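Mustthorpe Sheds & Backyards Forum > Workshop > Storage

Keeping bar stock and offcuts sorted in a small shed (and not rusty)

Posted May 3, 2019

tinroof_mustthorpe

Hi all, quick one before I head off to work. I've got a single garage that's half workshop, half bikes and Christmas stuff. Over the years I've picked up a heap of steel bar and flat, bit of square tube, mostly ends from a fabricator over in Grumholm who sells them by the bucket. Also a pile of aluminium from a mate's closing down sale. All of it is leaning in the corner behind the door and every time I want a piece I have to pull the lot out. Half of it has gone brown at the bottom where it sits on the slab.

What I want to know:

Flat or standing up? Wall rack is the obvious thing but my only free wall is plasterboard on the house side and I don't trust it.

How do people mark it so you know what's what six months later. I have mild steel and something harder mixed together and they look exactly the same until you wreck a drill bit. Ask me how I know.

And the rust. Shed isn't lined, roller door doesn't seal, we get the sea air when it blows from the east. I tried Driluvex on the long bits in March and it went sticky and now there's sawdust stuck to everything. Did I use too much or is it just like that?

Budget is 80 bucks, maybe a bit more if I can hide it in the groceries. Longest piece is just under 3 metres but most of it is shorter than my arm. Cheers in advance.

oldferrous

G'day tinroof. Had the exact same corner in my last place. Few things.

Get it off the slab first, today if you can. Concrete draws moisture and the cut ends soak it up, that's your brown bit. Doesn't matter what with, couple of hardwood offcuts laid flat will do till you sort out something better. Not treated pine though, the treatment and bare steel don't get along.

Long stuff goes flat if you can possibly manage it. Standing up is OK for anything thick but thin flat bar gets a bow in it over summer and you will never get that out. If the plasterboard worries you (fair enough) find the studs and put a length of 90x45 across three of them, then hang your brackets off the timber. I did mine with the cheap Holzer brackets, the ones with the lip on the end, and they've held up fine, but don't load the top one. Keep the heavy bar down low. If one lets go you want it at shin height and not at ear height.

Short stuff is a different job and people make it too hard. Don't rack it. You want a big open bin you can see down into. Walls low enough to reach over, open top, some kind of divider in the middle so the steel stays one side and the ally the other. Metal bin for preference, a plastic crate splits at the corners once you drop a few kilos of square in it. Auctions and factory clearouts are the place to look. Lay the bars down flat inside, don't stand them on end like umbrellas, or the little ones go to the bottom and live there forever.

Paint is the other half of it. Pick a colour for each type and stick to it. Whole bar if it's short and you're going to grind it back anyway, just the end if it's long. And always cut from the UNpainted end!! Everyone forgets that once.

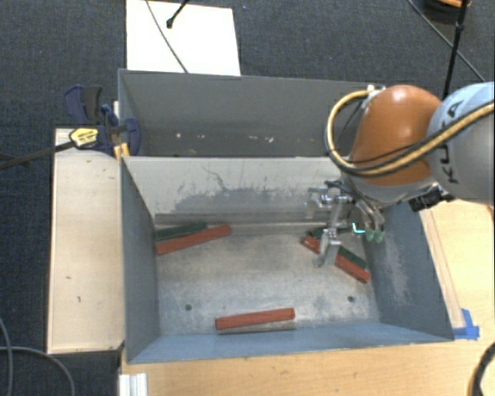
Red bars and dark green bars in a big open bin. Easy to tell apart at a glance.

My own colours are red for mild, green for the harder stuff, and ally gets nothing as you can tell it by the weight. Write the code on the wall in big texta. I know you think you'll remember. I didn't, and spent a Saturday arvo... well, a long arvo anyway, with a file testing every piece I owned. File test by the way: drag an old file across a corner. If it bites, mild. If it skates, put that piece in the other pile. Not science but near enough for a gate latch.

For paint I use whatever spray can is on the clearance table. Wipe the bar with metho first or it'll flake off in your hand. Let it go properly hard before it goes in the bin, otherwise they all weld themselves together in the heat and you're chiselling them apart in Feburary.

Now the Driluvex. You used too much. Everyone does. It wants to go on with a rag, and then you take another dry rag and wipe it nearly all off again. If you can see it, there's too much on. Sticky bits come off with turps, do it outside and don't leave the rags scrunched up in a bucket, hang them flat on the fence to dry.

kelpie_and_ute

I'd just chuck half of it mate. Serious. I kept every offcut for years and when we moved I weighed it, 500 kilos to the scrappy, and I reckon I'd used a handful. My rule now is if it's shorter than my hand it goes. Harsh but the shed's got a floor again.

Also old PVC downpipe. Cut to length, screw to the wall, slide the bars in. Costs nothing if you know a plumber. Bit of a spider problem but. Check before you put your fingers in.

Don't know about the spray stuff, I use lanolin. Smells like a sheep.

bracket_and_bolt

Agree with most of what oldferrous said, small disagreement on the paint. Don't do the whole bar if there's any chance of welding it. Grinding paint off is a pain and the fumes from whatever you missed are not good for you. Ends only, a band the width of your thumb, and do BOTH ends if the bin is deep, then it doesn't matter which way round it goes in. If you cut one end off, repaint it straight away while it's still in the vice. Otherwise it goes back unmarked and you're stuck with the file again.

Rust — the real fix is air. Mine was worse with the lid on than without. I had a nice sealed timber chest and everything inside it went orange in one wet winter, as the damp got in and couldn't get out. Open top, up off the floor on a pallet or castors, and a small gap between the bin and the wall. If you go castors get the lockable ones and check the rating on them, steel gets heavy faster than you'd think. I went too light and one folded. Replaced the set for 17 dollars each which hurt.

If the bin you find is metal and it's got no drain, drill a few 8 mm holes in the bottom. Roller doors leak. You want the water to have somewhere to go. Touch up the bare edge of each hole with the same clearance table paint.

Moving the long stuff on your own, tape a rag round the far end. That's the end that finds the car.

tinroof_mustthorpe

Legends, thanks. Got it all up on some old redgum this arvo, took less time than reading this. Turps worked on the Driluvex, rags are on the fence and the neighbour has questions. Found the studs too, one of them is nowhere near where it should be so it'll be brackets on a rail like you said.

Going with ends only on the long bits and full colour on the short ones I know I won't weld. Have binned (well, bucketed) everything under hand length. Kept a few. Don't tell kelpie.

There's a clearance auction out Grumholm way with a lot listed as "metal bins, various" so I'll put in a bid and see. Does anyone know if they let you pick up with a trailer or is it forklift only? Their phone rings out.

bracket_and_bolt

Trailer's fine, bring your own straps. Go early, the gate gets blocked up once the trucks turn up.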